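Service Desk: Skindusstead Learning and Leisure Trust
Ticket 417
Subject: Clirska room bookings ending early after controller update
Category: Room booking / time services
Priority: 2
Status: Resolved, awaiting closure
Assigned to: Aisyah Goh, Application Support

Initial report

The reception team at Skindusstead reported that bookings made through Clirska were closing before their stated end time. A hirer with the upper room until 11:00 received the automatic message "Your session has ended" at 10:43, and the room was then offered to the public as free. Two further reports of the same kind were received that morning. The bookings themselves appeared correctly in the diary, and the confirmation emails carried the right times.

Reception was asked to suspend same-day online booking for all rooms and to take requests by telephone until further notice. 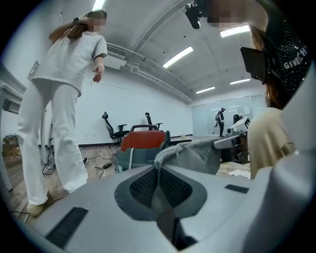 Clirska takes its time from the Dewulf controller in the ground floor cupboard, and does not consult the clock of the computer on which the diary is being viewed. For this reason the fault could not be seen at the reception desk, where every screen showed the correct time. A difference of 17 minutes is easily found by anyone with a wristwatch, such as the one worn by the woman in white, provided that it is compared with the controller's own display. Staff were asked to make that comparison on the hour and to send the readings to this ticket.

Readings received

09:00 by the telephone speaking clock: controller showed 09:17
10:00: controller showed 10:17
11:00: controller showed 11:17
12:00: controller showed 12:17

The difference was constant. A failing battery or a drifting clock would be expected to give a growing error, and both were set aside at this stage. The battery was not replaced.

Steps taken

1. Restarted the Clirska service. The error returned at once.

2. Restarted the Dewulf controller out of hours. The display showed the correct time for less than a minute and then moved forward by 17 minutes.

3. Disconnected the controller from the network and restarted it again. The time remained correct for the whole of the test. This indicated that the wrong time was being supplied from elsewhere.

4. Checked the controller's list of time sources. The first entry pointed to an address on the old Tristora file server. The second entry was the Trust's present time service, which was correct but was never reached, as the first entry always answered.
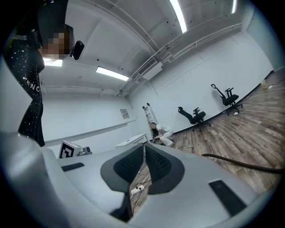
Reading time for the remainder of this ticket: 2 minutes

The Tristora server was withdrawn from general use in June but had been left running so that the finance section could reach its older records. Its outside connection was removed at that point, and its clock has been unsupervised ever since. The controller update restored the factory order of time sources, which placed the Tristora address first. Before the update the address had been present in the list but inactive.

It follows that the fault was not caused by Clirska. The supplier's support desk has been informed and has closed its own enquiry.

5. Removed the Tristora address from the controller and saved the settings. Restarted the controller. Time correct on restart and at each check for the rest of the working day.

6. Saved a copy of the revised settings to the shared configuration folder, with a note that the list must be checked after every controller update.

7. Ran the Clirska audit report over the affected period. The report covers 2,000 entries at most, and this was sufficient. Bookings closed early have been marked, and the list has been passed to the hire office for a decision on refunds.

8. Restored same-day online booking, first for the upper room and, after a trial session had ended at the proper time, for the remaining rooms.

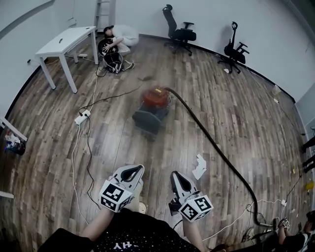

Matters outstanding

The times stored against the affected sessions are still wrong in the usage report. Clirska does not allow a finished session to be edited by local staff. A request has been made to the supplier for a correction at their end; no reply at the time of writing.

The finance section has been asked whether the Tristora server is still required. If it is to be kept, its clock must be corrected before any other device is allowed to refer to it.

Hirers who were asked to leave early should be directed to the hire office. The service desk cannot authorise refunds.

Note to reception

Please continue the hourly comparison until this ticket is closed. Any difference of more than one minute should be added as a comment, giving the time by the speaking clock first and the controller's time second. Please do not adjust the controller by hand.

Last comment added by Aisyah Goh, 16:20: Comparison correct at 14:00, 15:00 and 16:00. Ticket to be closed when the supplier has replied about the usage report.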